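Visit report: Prastgate simulation and planning lab
Simone Macedo, 14 November 2020

Three of us from the controls team spent a day at the Prastgate lab to look at their household navigation stack, in particular the planner and the tooling they use to test it. Themis Kokkinos led the visit. Anselmo Barbosa and Cremilda Araújo covered perception and test infrastructure.

The lab runs nearly all regression testing in simulation. A nightly job draws 500 episodes from a library of furnished rooms and replays them against the current build. Each episode specifies a room, a start pose, a target object named by class and a time limit. The planner receives rendered color images and odometry only. Depth is available from the simulator, but it is withheld from the planner and kept for scoring.

The scheduler is called Vudance and was written in house. It packs episodes onto render workers by estimated scene load time, and workers keep a room in memory until every episode using it has finished. Barbosa said this change alone made it practical to run the full set overnight. Before that they ran 50 episodes and rotated the selection.

Low resolution is a deliberate choice. The detector is trained at the same image size it gets in the test runs, with no upscaling step in between. A ball close to the camera is an easy detection even when only its upper part is in view. A thin dark object lying along the base of a wall is harder, and most of the discussion in the morning session was on that case.

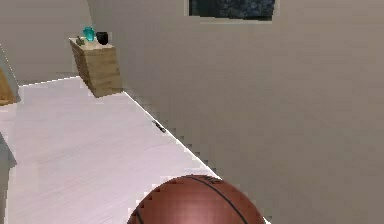

The detector passes class scores to a grid map with 50 mm cells. Scores decay unless they are confirmed from a second viewpoint, and the decay constant is set per class. Small floor objects had been decaying too quickly. The planner would approach, lose the object from the map during a turn and then replan through the same cell. Araújo showed the fix, which freezes decay for any cell outside the current field of view. It costs some stale entries when objects are moved, but objects are not moved in the present episode set.

Local planning is a sampled trajectory method. It evaluates 200 candidates per cycle against clearance, heading error and expected information gain. The last term was added in September. We asked how its weight was chosen and were told that it was tuned by hand on a few rooms. I would want to see a sweep before copying the value.

After lunch we went through Skallasell, the log viewer. It aligns rendered images, map state and planner cost on one timeline, and a failed episode can be reopened at any cycle with modified parameters. Replay is deterministic provided the worker and the build match. Dirceu Evangelista, who maintains the viewer, demonstrated a case where a different graphics driver changed the shading at a wall edge enough to flip one detection. The driver version is now stored in the log header.

Weak points, as far as we could judge in a day: there is no motion blur model, wheel slip is a constant, and the lighting presets are few. Kokkinos agreed on the first two and disagreed on the third.

Actions for us: request the Skallasell log format document, try frozen decay on our own map, and add the driver version to our run metadata. Barbosa will send the episode schema once the field names are settled.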